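Plondavstead Launches Reusable Laundry Bag Line for Delicates and Travel

Mesh bags in a ginkgo leaf print to reach stores in September

DELON, 26 April 2021 – Plondavstead, a maker of household textiles, today announced a line of printed laundry bags for delicates, baby clothes and travel. The line will go on sale in September through independent home goods stores and the company's own website.

The bags come in four sizes, from a small pouch for socks and underwear to a large bag that holds a bath towel or a heavy sweater. All four close with a zipper. Prices will be confirmed when retail orders open this summer.

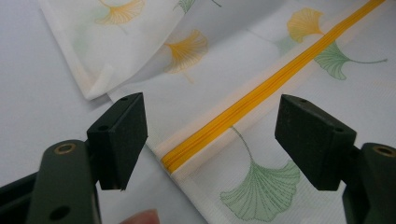

White fabric with the ginkgo leaf print and a yellow zipper.

Plondavstead began work on the line after hearing from store owners that shoppers were asking for wash bags they would not mind leaving out on a shelf. The company sent early versions to 110 households and asked them to use the bags for their normal washing over 40 days. Each household kept a short log of what went into the bag, which wash setting was used and any trouble with the fabric or the closure.

"Most of the comments were about zippers," said Dexter Whitlock, head of product at Plondavstead. "People told us the pull on their old bags would work its way open during the spin and they would find a bra strap wrapped around everything else. We spent more time on that than on any other part of the bag."

The finished design has a small elastic loop at the end of the zipper to hold the pull in place during the wash. Seams are double stitched. The company also changed the size of the second smallest bag after testers said it was too narrow for a folded shirt. 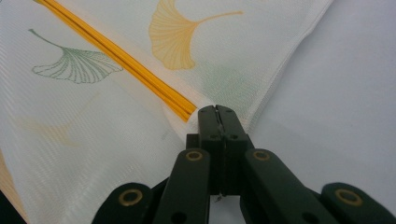
Testers also asked for clearer washing directions. Each bag will come with a printed card that covers how full to load it, which items should be washed alone and how to dry the bag after use. Plondavstead advises filling a bag no more than two-thirds full and closing hooks on clothing before it goes in. Bags should be air dried and kept out of the tumble dryer.

The print was drawn by Marchetti, a pattern studio that has worked with the company on kitchen towels and table runners. It will also appear on a drawstring shoe bag and a set of drawer liners, both planned for next year.

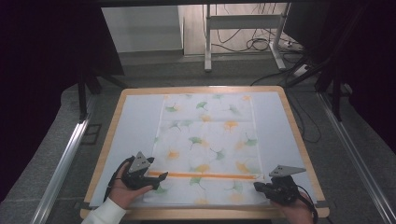 Ginkgo leaves in green and orange on white cloth.

Stores that carry Plondavstead towels can add the laundry bags to their existing accounts. The minimum opening order is 100 pieces in any mix of sizes. Orders will ship within 7 business days from the company's warehouse, with delivery handled by Plusto. A countertop display stand is available on request at no extra charge.

"A lot of our accounts are small shops with one or two people behind the counter," Whitlock said. "They can start with the two middle sizes and see how those sell."

About Plondavstead
Plondavstead designs and sells household textiles, including kitchen towels, table linens and storage bags. The company is based in Delon and sells through independent stores and online.

Samples and order forms are available from the Plondavstead trade sales office.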